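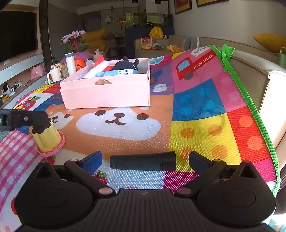

Seit Ostern vor der Tür steht, räume ich unser Wohnzimmer im Kreis auf. Kaum ist die eine Ecke fertig, liegt in der anderen schon wieder was! Weil ein paar von euch nach der rosa Kiste gefragt haben (ja, die mit dem Griffloch vorne), gibt es heute ein paar Zeilen zu den Sachen, die bei uns gerade so herumstehen und herumliegen.

**Die Spielmatte**

Mein Lieblingsstück, auch wenn sie farblich zu gar nichts passt. Blau mit Punkten, Gelb mit Punkten, Rot mit Punkten, dazu Rosa und Lila, und mittendrin das riesige Hundegesicht auf Orange. Finn Hagedorn aus dem Erdgeschoss hat sie uns vererbt, seine Kinder sind längst zu groß dafür. Sie ist so groß, dass sie am Sofa einfach hochläuft, und das lassen wir inzwischen so. Sitzt sich prima darauf, wenn man auf dem Boden den Rücken anlehnen will.

**Der kleine rote Laster**

"mini truck" steht daneben, und der wird jeden Abend beim Aufräumen laut vorgelesen, mit Motorgeräusch. Das B auf dem lila Feld und der rote Apfel kommen auch dran, aber gegen den Laster haben sie keine Chance.

**Die rosa Kiste**

Sie steht mitten auf der Matte, und alles, was keinen eigenen Platz hat, wandert erst mal hinein. Gerade sind das eine weiße Rolle, etwas Rotes, ein blau-weißes Päckchen und das dunkelblaue Kuscheltier mit den kleinen Ohren. Gekauft habe ich sie bei Piltwood, im Angebot für 5 Euro. Ich hätte gleich zwei nehmen sollen!

**Der gelbe Becher**

Ein Spielzeugbecher auf rosa Fuß mit Wellenrand. Der gehört eigentlich in die Spielküche, wohnt aber am liebsten auf der Matte. Ich habe es aufgegeben und räume ihn nur noch zur Seite.

**Der niedrige Tisch**

Hier stehen die Erwachsenensachen: Tasse, Becher, Taschentücher, das Glas mit den Knabbereien. Der orange Kürbis dazwischen ist seit dem Herbst nicht mehr weggekommen – mittlerweile mag ich ihn auch im April. Das rosa Kissen hat Leokadia Wilczyńska genäht, aus einem Rest, der für Vorhänge zu kurz war.

**Die Orchidee**

Rosa und weiß, und sie blüht! Von Humaira Kiani habe ich den Tipp, sie einmal pro Woche zu tauchen und sonst in Ruhe zu lassen. Drei Vorgängerinnen habe ich totgegossen, mehr sage ich dazu nicht.

**Die Fernsehwand**

Helles Holz unten, schwarzer Fernseher drüber, und im Fach die rosa Geschenktüte. Die Kabel mit der Steckdosenleiste kommen als Nächstes dran. Orathai Boonyarit schwört auf eine Kabelbox, ich suche noch eine, die unter 40 Euro bleibt. Falls jemand von euch einen Tipp hat, gern in die Kommentare damit.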